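Judik Table Fountain, eight months in

I bought the Judik because the apartment is next to a bus stop and I had read that moving water covers up traffic. It does, if you are the sort of person who can be fooled by a faucet. I am, as it happens, so we got off to a good start.

What you get is a gray bowl, a stack of flat stones glued into a little hill, a pump the size of a matchbox, and a cord that leaves the bowl at exactly the spot you were planning to face the room. The instructions are a single folded sheet. Fill to the line, it says. There are 2 lines. The lower one makes the pump gargle and the upper one makes a puddle on the shelf, so the right level is somewhere between them and you find it with a measuring cup and a towel.

Setup took me the length of one radio program. The stones sit on three rubber feet, one of which came loose in the box and has been held on with putty ever since. Once running, it makes a pleasant trickle with a knock in it. The knock is air in the tube. Guangming Mao, my neighbor across the hall, told me to tip the bowl toward the cord and tap it, which cured the knock for a week at a time. I now tip and tap the way other people wind clocks. 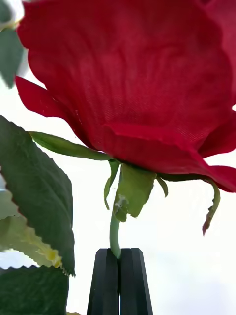
The dial on the back goes from low to high with nothing much happening along the way. Low is a drip. High throws a fine spray, and anything kept within arm's reach gets speckled. I lost the cover of a library book to it in April and paid up without argument. Just past the middle is where you want it, and I have put a dot of nail polish there.

Cleaning is the part to think about before you buy. If your tap water is hard, as mine is, the stones grow a white crust that makes the whole hill look like it's been snowed on by a stingy cloud. Vinegar takes it off. Vinegar also makes the living room smell like a pickle barrel with a relaxing water feature in it. I switched to distilled water and the crust slowed down, though a jug goes faster than you'd think, and I now spend more on drinks for my fountain than for guests.

Before this I had a Zundura, the tall one with the glass sheet. It was prettier and a good deal quieter, so quiet that I could hear the bus over it perfectly well. It went to my friend Baoshan Qian, who lives on a dead end and adores it.

The light under the stones is blue. You can't change it. You can turn it off, with a switch on the underside of a bowl full of water.

Would I buy it again? Yes, grudgingly, and on sale. The pump still runs, the shelf has a ring on it that I've covered with a tray, and I sleep through the 2000 or so opinions the bus driver expresses with his horn before breakfast. Get the tray at the same time. Get the longer cord too, if they ever make one.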